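Kitchen corner: the rack by the sink

Many of you know that the shared kitchen in Drondulbridge has a new rule for the dishes since this month. I was asked to write a few lines on it for the newsletter, so I will try to be short.

The rule is simple. Everything that is washed goes on the rack, and everything on the rack goes back to its shelf before the next group comes in. Before, we used towels on the counter. They were always damp, and after the big lunch in July we had 56 plates in piles and no place to put down a pot.

Some things I have learned after using a metal rack every day:

Put the plates in first, all facing the same way. Bowls come after, a bit tilted, so the water does not stay in the ring at the bottom. Glasses go upside down, but please not on top of the plates – we lost three in that way already.

Knives do not belong in the rack. Dry them by hand and put them directly in the drawer.

Once a week the rack itself must be washed. In Drondulbridge the water is hard, and white marks come quickly on the rods. I mix 200 ml of vinegar with the same amount of warm water, wipe everything, wait five minutes and rinse well. An old toothbrush is good for the places where the rods meet the tray. The paste from Lorkus also works, but it smells strong and you must rinse for a long time.

If you want a rack for home, the shop Villanueva has stainless steel ones in different sizes. Measure the space next to your sink before you go. I did not do it, and my first one had to go back.

Clean dish towels are in the second drawer. Used ones go home with the person who used them, and please bring them back washed.

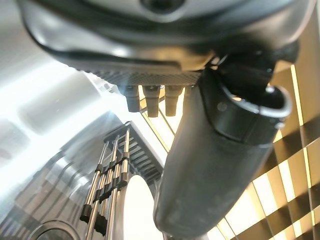
Wultitz wrote to us that vinegar is fine for the rods, but that it should never stay overnight, and that in their kitchen they dry the rack with a cloth after rinsing so the white marks come back more slowly.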